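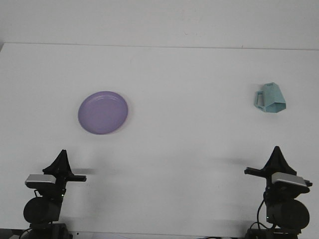 Why does the Venness label printer skip every second label after the new roll is loaded?

The gap sensor is still set for the old stock. Run the media calibration from the printer's own menu, save it, and power the printer off and on before sending another job.

Ticket 259
Site: Nulport stockroom
Product: Venness desktop label printer, connected by USB to the packing PC
Software: Fodport shipping client
Priority: normal
Status: closed

Reported problem

Printer was fine on the old rolls. We switched to Bălan labels when the old supplier ran out. Same width, slightly shorter label. Now we get one good label, one blank, one good label, one blank. Sometimes the barcode starts on one label and ends on the next. Status light stays green the whole time. We have tried another roll from the same box with the same result.

First reply, 9:40 a.m.

Please check these before changing anything in the driver:

Open the lid and confirm the roll feeds from the top, printed side up.
Slide both guides in until they touch the paper without bending it.
Wipe the sensor window with a dry lint-free cloth.
Close the lid until both sides click.

Then hold the feed button for one label and let go. Tell us where the paper stops against the tear bar.

Customer update, 10:15 a.m.

Roll is the right way around. Guides were a little wide, fixed now. Sensor wiped. Feed button pushes out two labels and stops partway down the next one. Still skipping in Fodport.

Second reply, 10:30 a.m.

If the feed button alone pushes out two, the fault is on the printer side and the shipping client can be left out of it for now. Unplug the USB cable so no queued jobs come through. On the printer go to Menu, Media, Media Type. It should read Gap. If it reads Continuous or Black Mark, change it to Gap and press OK. Then go to Media, Calibrate, and let it run. It will feed several labels and pull back slightly at the end. Do not open the lid while it does this.

Customer update, 11:05 a.m.

Media type was on Black Mark. No idea how long it has been like that — the old rolls had a black bar on the back, so maybe always. Changed to Gap and calibrated. Feed button now gives one label and stops in the right place. Plugged USB back in and printed from Fodport. Better, but after the first label the print creeps down a bit each time, and by the end of a batch the bottom line of the address is missing.

Third reply, 11:20 a.m.

Black Mark would explain the skipping. The new stock has gaps and no bar.

The creep is most likely the page size in the driver. The printer knows the new label length now and the PC is still sending the old one. On the packing PC:

Open Printers, right-click the Venness, choose Printing Preferences.
On the Page Setup tab, pick New and enter the width and height printed on the Bălan carton. Do not include the gap in the height.
Save it under a new name and make it the default.
In Fodport, open Settings, Label Output, and choose the same name from the list. Fodport keeps its own copy of the page size and will not pick up the change by itself.
Clear the print queue and restart the printer.

Customer update, 1:50 p.m.

Did all of that. Fodport was still on the old size, as you said. Printed the whole afternoon batch, 248 labels, no blanks and no creep. Barcodes scan. One label came out faint near the left side, but only the one.

Fourth reply, 2:10 p.m.

Good. For the faint label, clean the print head with an alcohol wipe when the roll is next changed, and let it dry before closing the lid. If it comes back in the same spot on several labels in a row, open a new ticket and attach a scan of the self-test page.

Closing notes

Cause: media type set to Black Mark, page size in driver and client left at the old label length.
Fix: media type to Gap, calibration, new page size in driver and in Fodport.
Firmware: not changed.
Parts: none sent.

Customer asked whether the old rolls can still be used up. They can, but the media type has to go back to Black Mark and the old page size has to be picked again in both places. Old page size was left in the driver list for this.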